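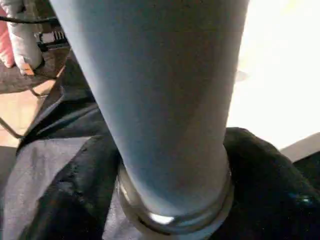

pale blue-gray, silver ring at the bottom, currently sinking into a pile of dark laundry. laundry day is going great

OK so this is a thread about sorting one room in one evening, which I said I'd do back in October and am doing now. Mute me if you need to, I'll be a while.

First rule I made for myself: everything soft goes in one heap before anything gets folded. I used to fold as I went and then find four more black T-shirts behind the door and have to start the stack over. The heap is ugly but it works for me.

Second rule: dark stuff first. I own so much black. Black with fuzz, black with shine, black that used to be blacker. Elibariki Chege asked me once if I was in a band and I still think about it.

The trouble with a heap is that hard things end up in it. You put something down for one second and it's part of the laundry now. Last time I lost my keys for 17 hours and they were inside a sleeve. So now I pat the whole pile down before I pick up an armful – takes no time and my toes thank me.

Folding update: I do sweaters in thirds and then in half, and I don't care what the videos say. Pants get rolled. Fitted sheets get balled up and shoved to the back of the shelf like my mother taught me.

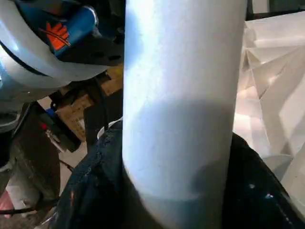

white cylinder up close, cardboard box in the back. the box is tonight's other project

Now, boxes. I've moved twice with Clendomard and both times I kept the good boxes "for next time," so I've been living with a small cardboard village. New plan is to keep 2 and flatten everything else tonight.

What goes in the keepers: one for winter things I can't wear yet, one for stuff that belongs to other people. Ximeng Zhong, if you're reading this, I have your scarf and your good scissors. Come get them or I'm going to start thinking of them as mine!

Somebody asked about bins. I had the tall Narkico ones and gave them away, the lids popped off every time I stacked them. Plain box, marker, done. I write on the side and on the top, because Past Me only wrote on the top and then stacked things.

Progress report: sweaters finished, pants finished, socks in a state I won't discuss. I have a show paused and a cup of tea going cold somewhere – probably on top of a box.

Going back in for the socks. If you've got a system for singles that isn't "wait and hope," put it in the replies, I'll read them all when I'm done.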